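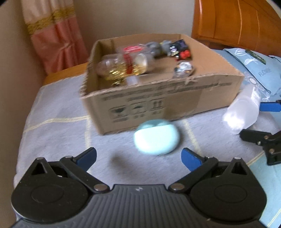

Does camera height matter more than the number of demonstrations?

Posted April 2, 2018 by olstead_tinkerer

Hi everyone, and thanks in advance for reading all this. I've been trying to reproduce the Hedthorpe result, where a policy learned from hand-held gripper demonstrations puts small household things into a box. They report 129 successes in 133 trials, and I am nowhere near that! I collected 200 demonstrations on soft surfaces, beds mostly, and my arm keeps closing a little too early on anything rounded. Should I go and collect more, or is my camera mount (a bit higher than theirs) the real trouble?

clatwood_bench

Oh, I feel for you, I spent most of December on this same thing. Before you collect any more, check the delay between your video and your finger width readings. Mine were out of step by a few frames, so the policy learned to close before it arrived, and it showed up worst on smooth, round objects that slide away when you nudge them. I lined the two streams up again, retrained on the same data, and the early closing mostly went away. Do keep the mount the same for training and testing, though, whatever height you pick.

mossyhinge

more data. always more data

gebreyes_fan

I'd look at the delay first too, but I wouldn't give up on the extra demonstrations. A mattress gives under the fingers and a table doesn't, so try adding 30 on a hard surface and see whether the failures change. And please report back either way, I'm very curious about the bed ones!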